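Visit report: bed-making demonstrations at Imance, Fostonska
2 August 2026

I went to see how Imance collects its household demonstrations, as part of the Pisside reading group's look at home robotics. Our group has spent the winter on papers about learning from demonstration, and most of us had never watched one being recorded. The visit ran from mid-morning until late in the afternoon, with a break for lunch.

Imance has an office upstairs from a bike shop in Fostonska, but the recording is done in ordinary homes. The one I was taken to is a flat in the Huenchumán building, a short walk away. Lautaro Quezada met me at the door and gave me the rules. Stay behind the person doing the work, keep your voice down, and don't tidy anything.

The last rule matters to them. They want bedrooms as people live in them, with clothes piled up and bins on the desk. Quezada said a model trained in a showroom learns the showroom.

The job for the day was bedding. The person demonstrating works with hand-held grippers, each with two black jaws and ribbed blue pads on the inside faces. Squeezing the handle closes the jaws. What gets recorded is where the gripper goes, how far it is open and what it sees. Some takes use one gripper and a bare hand for setting things up, and others use a pair.

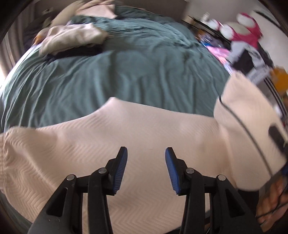 How a take is run

Each take begins with a spoken label, such as "straighten pillow" or "fold pad", and a short pause with the jaws open. The demonstrator does the task at an even pace, lets go, backs away and pauses again. Then the bedding is messed up and they go again. A good take of a simple task lasts less than a minute. The target for the flat is 399 takes, spread over 5 days, and I was there for day two.

I had expected the grasping to be the slow part. Most of the time goes into resetting. If the duvet falls the same way every time, the takes are too much alike, so it gets pulled about between goes and the pillows are moved. The colour of the duvet stays the same within a session and is changed for the next one.

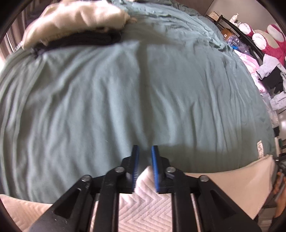 Quezada used to drive a robot arm from a desk, with a headset and two controllers. He did that for 8 months and described it as tiring work, mainly because of the delay between his hand and the arm. He could get a cup onto a shelf well enough. Cloth was another matter, as he couldn't feel when he had hold of one layer or two. With the grippers in his hands he gets some of that back through the handle.

The trade-off is that a person can reach in ways a robot arm can't. New demonstrators tend to twist their wrists too far or lean right across the mattress. Those takes are thrown out when the paths are checked against the arm. On the first day, 55 takes were rejected, most of them for reach. By the second day the demonstrators were moving their feet instead of stretching.

Two-handed takes looked the hardest to me. The pillows are thick and the jaws don't open very wide, so the trick is to pinch a seam or corner and leave the middle alone. Both grippers have to move together or the pillow swings.

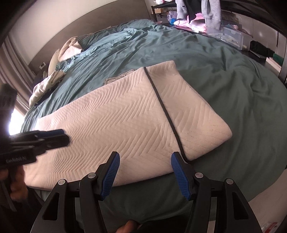
After lunch I was allowed a turn. My first attempt at lifting a corner closed on nothing, and on my second I picked up the duvet along with the pillow. It took me a while to stop looking at my hands and look at the pads. Quezada kept one of my later takes and deleted the rest, which seemed fair.

The last part of the afternoon was folding. Flat items are graded on whether the edges end up close to each other, and the demonstrator is told to leave a poor fold as it is and label it. Imance keeps the poor ones in a separate set. Quezada wants to use them later for teaching recovery, but that work hasn't started.
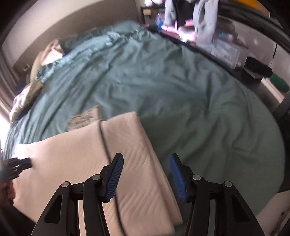 Can people without a technical background do this work?

Most of the demonstrators at Imance have none. Training takes a morning, and the first day's takes are reviewed with the person before they carry on. Steady hands and patience with repetition count for more than knowing how the model is built.

I have passed my notes on labelling to the reading group. Quezada has offered to take two more visitors in August, when the work moves to kitchens. Wear soft shoes and bring your own lunch, as the café downstairs from the flat is closed for repairs.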